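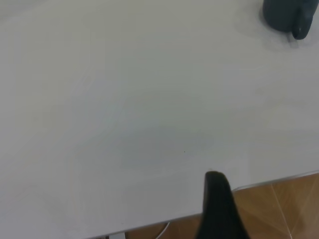

Ermelinda Marinho

Opinion > Work and Pay
Search this site Enter keywords Go

The paid tea break should be restored to the Puven staff agreement. It was removed last April, when breaks of less than 14 minutes ceased to count as working time. The saving was modest and the loss to ordinary working life has been considerable.

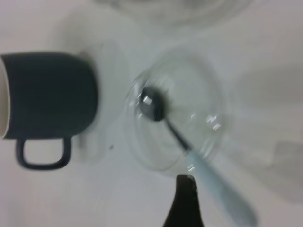

New staff once learned a good deal from older colleagues during that pause. At the Bomport office, questions which used to be settled in conversation are now sent in writing and may wait 5 days for a reply. Managers have described this as a matter of personal habit. I do not share that view, as the rule was theirs.
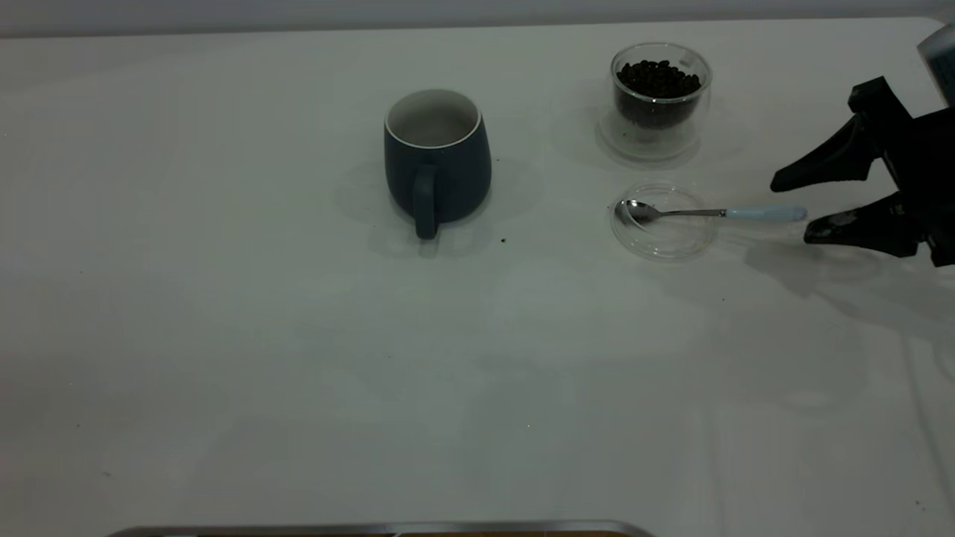
A break that is paid for is a break that junior staff feel free to take. The agreement covers 338 people, many of whom cannot easily raise the point themselves. It is open for review this year, and the clause should be put back in its earlier wording.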